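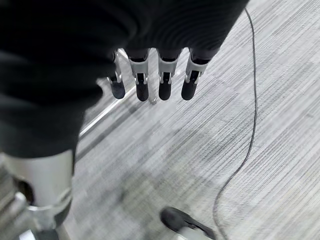

**Figure 4.** Gray striped carpet with a small silvery metallic object on its surface.

### 3.2 Floor covering and small-item visibility

Small metal items dropped during textile work were hardest to locate on patterned flooring. On the gray striped carpet (Figure 4), a pin-sized object stands out mainly by its glint. Dark fabric held over the floor narrows the line of sight further.

Of the 2316 floor checks logged in November, 46 were repeated under a second lamp position. Pascual and Gatti coded the repeats independently and settled differences with Belkadi. Items lying parallel to the stripes were missed more often than items lying across them. Plain carpet was tested in 20 sessions only and is treated separately in Section 3.3.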